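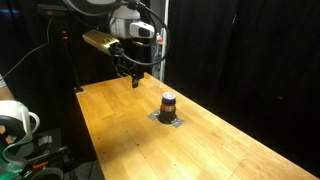

Taped holder on the long table, gripper clear of the container.

Zelora Bench Rules Pack for small arm cells — review after a season of use

Short version: buy it if you share an arm with other people. Skip it if you work alone and already write things down. Longer version below, typed in a break between runs so forgive the mess.

What you get: a spiral bound rule book, a pad of start-of-shift sheets, a pad of change sheets, a wall card, and a login for the PDF files. No software. No hardware. Ours came through Ataswood, box was a bit crushed, contents fine. Book is split into seven sections: clear space, stop and reset, fixtures, cables, gripper and tool, people near the cell, records. Reads fast. Plain words. Somebody who has stood next to one of these things wrote it, you can tell by the fixtures part.

Fixtures. Best section, start there. The rule is that anything the arm goes near more than once gets a holder, and the holder gets fastened to the surface on at least two sides. Screwed, clamped or taped, the book doesn't much care as long as you write down which. We use tape a lot. Grey tape, one piece off each side of the black round holder, container sits down into it. The book is OK with tape for light items but wants it checked at every start of shift: press the ends, look for lift, replace if crinkled. Ours is crinkled on one side in the photo, so by the book that piece should be changed. Fair. Before the pack we'd have run on it for ever.

One gripe here. It says tape should go on a "clean sealed surface" and then says nothing about wood. Lots of small shops have wood tables! Ours is planked and has little dark holes and marks all over the top. I wanted a line about where tape holds and where it doesnt. Wrote to Zelora, got a polite reply, said maybe next printing.

Cables. Strict, and I came around to it. Any loop off the wrist has to be run through the full range by hand, slow, before the program is allowed to touch it. You watch for the loop passing in front of anything it could hook. We have a big black loop off the wrist, bows right out and comes back under to the gripper, and I'd stopped seeing it. The sheet makes you look. There's also a rule for floor cables — along the wall or covered — that we still break. A thin one crosses the floor by the table. Noted on the sheet, three of us have initialed it, still there. So the pack won't fix you.

Gripper and tool. Home position has to be above and off to the side of the work, nothing in the fingers, and the arm starts and ends every run there. Good rule. Simple. What I like is that it asks you to write the home down as a plain sentence as well as saving the numbers, so a person walking up can tell if the arm is where it should be. Ours says "over the far end, fingers down." Takes a second to check by eye.

Section on people is the weak one. Two pages. It tells you to mark a line and stay behind it while the arm is live, and to have a stop button within reach from every standing spot. All good, but hardly anything on the person who works at the next station over, which is the case for most of us. In our room there's someone right beside the table half the day with their own gear. Are they in the cell or out of it? Book has a diagram of one operator and one arm in an otherwise bare room. Must be nice. We made our own rule: neighbor gets told out loud before each start, and says "ok" back. Works for us, should of been in the book.

Also nothing on curtains. We've got black drapes behind and to the side and I'd have liked a word on how far fabric should hang from a moving arm. We measured the reach, tied back what was close, and added a line to the change sheet.

Records. Boring and the reason to pay for it. Every time anything moves — holder, stand, table, tool — you fill in a change sheet before the next run. What moved, who moved it, was the program re-checked at slow speed. We logged more than 1,430 runs since January with this system and when a pick started drifting I could go back and find the sheet where a stand got shifted. Five minutes. Used to be a whole afternoon of arguing.

Sheets are well laid out, big boxes, room for bad handwriting. Paper is thin though and marker bleeds through. Pad glue let go early on ours. Print from the PDF on heavier stock and put them on a clipboard.

Wall card: fine. Too glossy, glare under our lights. Hung it on the side anyway.

Compared with the Rampersad checklist set, which we had before: Rampersad is cheaper and shorter, and way better on lockout steps. But it treats fixtures in one line. If your work is mostly picking things up and putting them down, Zelora is the better fit. If you do maintenance all day go Rampersad. The crew at our Prandavport site runs both, a bit much for a small room but they seem happy.

One more thing, the book is not a substitute for the arm maker's manual or for your own risk check, and it says so on the first page and again in the back. Read those too. I've seen people wave a wall card around like it's a permit.

Good: fixtures, cables, change sheets, plain language.
Not so good: people section, nothing on wood tops, thin paper.
Would buy again, yes. Would like the next printing to have a page for shared rooms. Refill pads are sold separately, get an extra start-of-shift one, we ran out of those first.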